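How to Pack a Bag for a Sleepover
A Flonthorpe Kids "How Things Work at Home" page

Have you ever opened your bag at a friend's house and found shampoo all over your pajamas? It is a slippery, bubbly mess, and it smells lovely for days, but it is not much fun to put on. Packing bottles is a little job with a bit of science hiding inside it, and once you know the science you can do it all by yourself.

Why do bottles leak?
Most bottles have some air in them as well as soap. When a bottle gets squashed, or warms up in a car, that air pushes on the soap, and the soap looks for a way out. A loose cap is like an open door! So turn every screw cap until it stops – a good firm turn, the kind you would give a jar of pickles.

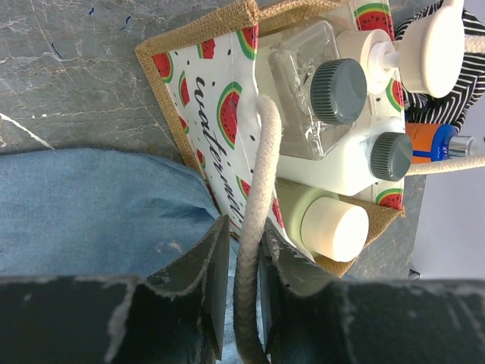 Pump bottles need a bit more care, as one bump on the top can send out a squirt. Many pumps lock if you press them down and twist. Try yours over the sink first, and ask a grown-up if it won't budge.

How much do you need?
Bottles have a number on them followed by ml, which is short for milliliters. A big family shampoo might say 300 ml, but one hair wash uses only 15 ml or so, and that is a tablespoon. A small bottle is plenty for one night, and your arms will thank you on the walk to the door.

What makes a strong bag?
Burlap is woven from a plant called jute. The threads are thick and scratchy, and they cross over and under each other, so they share the weight between them. Rope handles share the work too. Lots of thin strands are braided together, and they hold far more as a team than any one of them could alone.

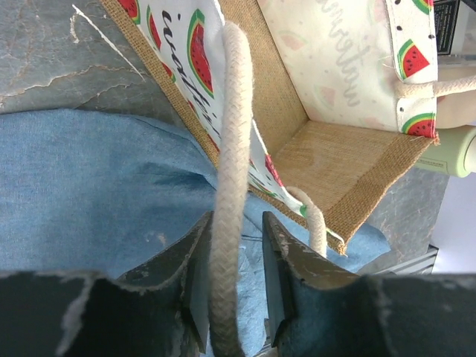

What goes in first?
Start with the heavy things. If they go in at the bottom, the bag is less likely to tip over when you set it down, and nothing soft gets squashed flat underneath. Stand your bottles up close together like people on a crowded bus, so they prop each other up.

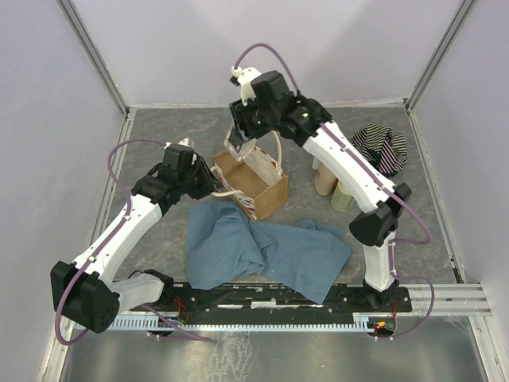
Soft things go in next, and you can tuck socks or a washcloth into the gaps. Keep your toothbrush near the top, where you can find it at bedtime without tipping everything out on the rug.
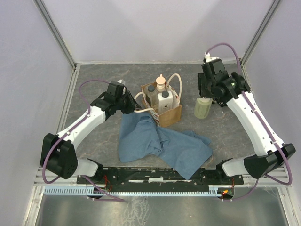
Try it yourself
Fill a small bottle with water, close the cap, and lay it on its side on a paper towel. Go and have a snack, then come back and look. If the towel is dry, your bottle is ready to travel. If there is a damp patch, tighten the cap and try again, or pick a different bottle.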